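Progress report to the Valente fund, April
Rare earth recovery from spent magnets, Plilberg site
Prepared by Ermelinda Louro

The plan promised neodymium oxide at 99 per cent purity by the end of this period. We don't have it. Our best batch came out at 83 per cent, and I would treat even that figure with care until a second laboratory has repeated it. Most of the rest is praseodymium, which sits next door in the periodic table and behaves so similarly in acid that one pass was never likely to split the two. 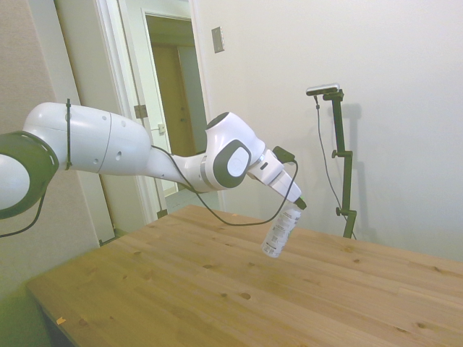

White arm over the wooden table, Plilberg

We ran 10 batches. Four were thrown out when iron carried over into the oxalate step and turned the powder brown. Hevemex, who supplied the extraction solvent, say the iron should stay behind below pH 2. Ours didn't, and their data sheet gives no test on magnet scrap.

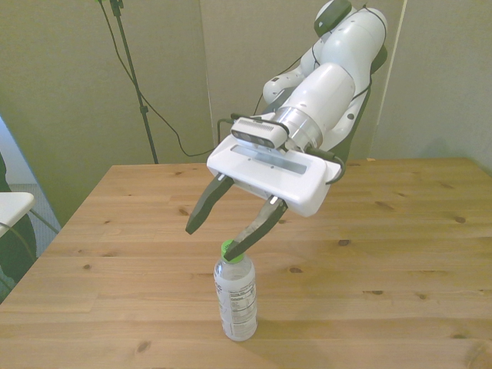
Open gripper and a bottle with a green cap

Margarida Meireles has rerun the dysprosium figures. The recovery claimed in our last report looks too good to me: it relied on a single reading close to the detection limit. Please disregard it for now.
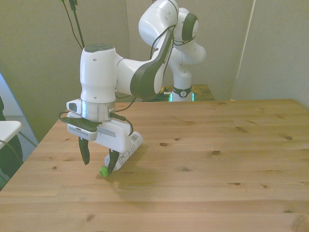

Spending is within budget, mainly through buying less acid than planned. I wouldn't call that a saving, as the four lost batches will have to be run again. We ask for the purity target to be moved to the next period and for the dysprosium target to be dropped.

Comments
M. Meireles: The repeat dysprosium readings are in the shared folder. I agree about dropping it.
Reader at Horico: Did you try roasting the scrap first?
E. Louro: Once. Less iron, but we lost neodymium too. One run proves very little.

Related items
Why neighbouring lanthanides are hard to separate
Plilberg: previous progress report
Notes on oxalate precipitation

Contact the Plilberg project office | Copyright Plilberg | Back to top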